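Sports Journalism Workshop, Unit 6
Writing the transfer story
Instructor: Wálter Marulanda
Notes updated 14 October 2024

Welcome back! Last unit we did match reports, where the clock gives you your order of events. Transfer stories are messier and, to my mind, a lot more fun. You're writing about a deal that several people want to describe in several different ways, and most of them will only talk to you on the phone while walking somewhere.

1. Know what kind of move it is

Read the club statement twice before you type anything. Students mix these up every year:

Permanent transfer: the registration moves and the new club holds the contract.
Straight loan: the player goes for a set period and returns to the parent club.
Loan with an option: the borrowing club may buy at an agreed price. It can also say no thanks.
Loan with an obligation: the borrowing club must buy, usually once a condition is met (a number of appearances, staying up, and so on).
Free transfer: the old contract has run out. There may still be a signing fee and there will certainly be wages, so please don't write that the player "cost nothing."

Option and obligation are the pair to watch. If the statement is vague, ask the press officer which it is, and if you can't get an answer, write "loan" and say the terms were not disclosed.

2. Our worked case

We'll use the same case all through the unit. A forward, 21, belongs to Tonbridge and can't get into the side. He spends a season on loan at Molbridge and scores 13 league goals. In May the loan ends. Molbridge would like to keep him, Prurnholm are also interested, and the player's agency, Mamani, is talking to everybody.

Look at how much you can already say without a single rumor! You have the goals, the parent club, the end of the loan and the fact that he wasn't playing before it. That is a good story on its own.

3. The lead

Put the newest confirmed thing first. Compare these two:

Weak: "It has been a whirlwind year for the young forward, who has enjoyed a rollercoaster ride since leaving Tonbridge."

Better: "Molbridge have opened talks with Tonbridge over a permanent deal for the forward who scored 13 league goals for them on loan."

I love the second one. It's plain, it has a verb that means something, and a reader who stops there has still learned the news. Save the whirlwinds for the weather page.

4. Goals, minutes and what they tell you

Goals alone can fool you. Our forward played 391 minutes for Tonbridge the season before his loan, and nearly all of them came off the bench. Put that next to his Molbridge season and the reader sees why he wanted to go. Always say which competition your numbers cover. League only? Cups too? Playoffs? Two papers can print different totals for the same player and both be right, and your job is to tell people which one you're using.

Work out minutes per goal when the sample is decent. Under 500 minutes I'd leave it alone, as one good afternoon will bend the figure out of shape.

5. Sources and how to label them

Clubs, agents and players all have reasons for talking. An agency that says three clubs are interested may be hoping for a fourth. Use "according to" freely and keep "understood to be" for things you have from two people who don't share an office. Never let a fee float around without an owner. "Reported fee" is weak unless you say who reported it.

Pack your own kit for press days: charger, recorder, two pens, printed squad list, something to eat. Training ground visits run long.
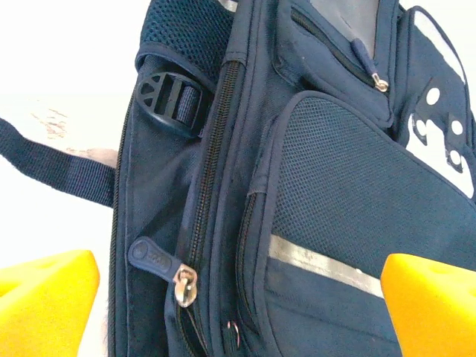

A navy blue backpack with a woven webbing strap.

6. Background paragraphs

Once the news is down, you have room to build. A good order for our case: the loan season, the spell at Tonbridge before it, contract length, then the rival interest from Prurnholm. Keep the childhood club for last, and drop it if you're tight.

Watch your pronouns. With two clubs and an agency in the same paragraph, "they" can mean anyone. Repeat the name.

7. For next class

Write the Molbridge story in about 200 words, with a lead, one properly labeled source and one number that isn't goals. Then rewrite only the lead for a Tonbridge paper, whose readers care about very different things. Bring both on paper and be ready to read them aloud. I can't wait to hear them!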